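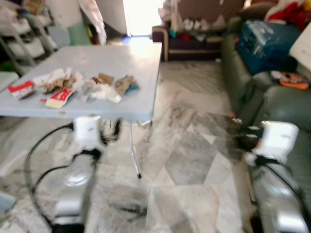 CLAKLEY, 2018-09-04

I have a new respect for anyone who clears up after other people for a living. I spent yesterday evening at the hall in Brophy Lane, where the swap shop has just had its busiest opening since it started in March, and by the time the doors were shut I had brown paper in my hair and a splinter of something in my thumb.

For those who haven't been (why not?), the swap shop is a simple enough business. You bring along things you don't want, still decent, wrapped if they're breakable, and you go home with things somebody else didn't want. No money changes hands except 10p for a cup of tea. Conceição Tavares, who runs it, told me they had 320 items through the door this time, from egg cups to a very nice standard lamp that I was too slow to get my hands on. I'm still cross about the lamp.

What comes in wrapped has to be unwrapped, of course, and that's where the folding tables come in. The pale blue-grey one by the doorway is the unwrapping table, and it takes a proper battering over the evening. People set down their boxes, out come the cups and the picture frames, and the paper gets screwed up and left where it falls. By closing time there was crumpled brown paper on it, a bundle of white tissue, a red and white packet and a bit of red and white card, all strewn along the front half. And that was after the first sweep! Earlier on I couldn't have found room for my elbow.

I had assumed it all went in one big sack and off to the tip. Not a bit of it. Conceição put me right within a minute of my picking up a bin bag, and quite firmly too. Brown paper gets smoothed out and kept if the piece is bigger than a tea towel, and goes in the recycling if it's smaller. Tissue is folded and kept if it's clean. Card is flattened. Anything shiny or plasticky gets a scrunch test, meaning you squash it in your fist and let go, and if it springs open again it goes in the ordinary rubbish. I got quite competitive about the scrunch test, I must say, and was told to get a move on.

The good paper goes into a drawer at the back for the next swap, so that people can wrap up whatever they're taking home. I rather love that. My own haul (a gravy boat, two detective novels and a jug with a slightly wonky handle) came home in a sheet of brown paper that still had someone's Inelside address on it in felt tip, crossed out twice. It has obviously been round the houses a few times.

"People are lovely about bringing things and hopeless about taking their rubbish away," Conceição said, while doing three jobs at once. "I'd like everybody to spend five minutes at the table before they go. If you unwrapped it, you fold it."

She's going to put a notice up to that effect for next time. She also wants two more folding tables, preferably light ones, as the old trestles in the store weigh a ton and pinch your fingers when you fold the legs in. The one by the doorway gets the thumbs up from everybody: thin metal legs, flat top, quick wipe with a cloth and you're done. If you have anything like it sitting in a garage, she would be delighted to hear from you, and somebody can come and fetch it if you live this side of the bridge.

A few other bits from the evening. The children's shelf was picked clean inside half an hour, so if yours have grown out of their jigsaws, please bring them (with all the pieces, says Conceição, with feeling). There were far too many vases. There are always too many vases. Shoes can't be taken any more unless they've never been worn, and the same goes for pillows. Electrical things are fine as long as the plug is on and you're prepared to label it with your name.

A blue umbrella and one child's glove were left behind on the coat hooks, and they're in the kitchen cupboard if they're yours. Someone also went home with the hall's own teapot, thinking it was part of the swap. It's the big brown one with the chipped lid. You're not in any trouble, but we would like it back, as we were making tea in a saucepan by the end.

The next swap will be at the same place and the same time in the evening, and the date will go up on the hall door once the booking is confirmed. Bring a bag. Bring a jigsaw. Leave the vases at home.

Print this story | E-mail to a friend

427 shares | 10 comments

Recent items
Sasport bus timetable changes again
Inelside allotments: waiting list reopens
Clakley library asks for large-print donations
Brophy Lane resurfacing put back a week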